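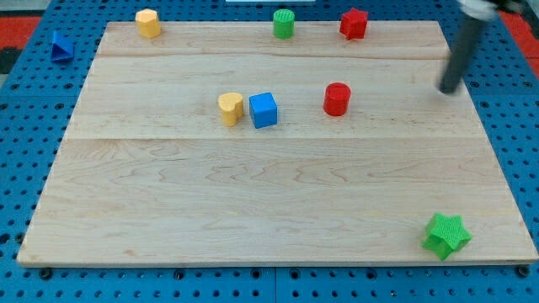 Shapes on the maple board.

When my daughter was two and a half, my mother-in-law asked me on the phone which language the child was counting in. I did not know what to answer. In the bath she counted in Sinhala, on the stairs in English, and once in the supermarket she said a number that my husband claims was German. I told her "all of them", and there was a silence on the line.

I write this because Naomi Mutiso, who reads this blog since the beginning, has asked me how we manage three languages at home and if we have a method. We had one. Before the birth I read a thick book, 372 pages, which explained that each parent must speak only one language and never mix. I underlined many things. I was to speak Sinhala, my husband German, and English would come by itself from the nursery.

It worked well for my husband, who is a disciplined person. For me it was more difficult. I have lived outside Sri Lanka for so long that my own Sinhala has holes in it. I know the words for cooking, for scolding and for being ill, because those I learned from my mother. But I did not have a word ready for "cylinder". I had to ring my aunt, Mrs Amarasinghe, who was a teacher of mathematics, and she gave me the word and after it a lesson of 30 minutes.

So I began to keep a notebook. Every time I wanted to say something to my daughter and only the English came, I wrote it down and looked for the Sinhala in the evening. After the first winter I had 187 words. Some of them are very plain, for example "hedge" and "puddle". I felt a little ashamed of "puddle". Colours were no problem, but shapes took a whole page, and kitchen machines I gave up.

What surprised me is that she does not care about the purity of it. She makes sentences with a German verb at the end and a Sinhala word for grandmother in the middle, and English for everything which is to eat. With my husband's parents in Lonau she speaks almost only German by the third day. When we come home it takes her one week to return to me. In March this week was rather hard and I cried once in the kitchen, but then she asked me for water in Sinhala, without thinking.

I do not follow the book any more. When I am tired I speak English and I do not apologise to anybody. At bedtime it is always Sinhala, this is the one rule which I have kept. We read the same story about the hare and the moon, and she corrects me if I leave out a line.

Naomi, I am sorry, it is not a method. If you like I can send you the page with the shapes.

Parveen Weerasinghe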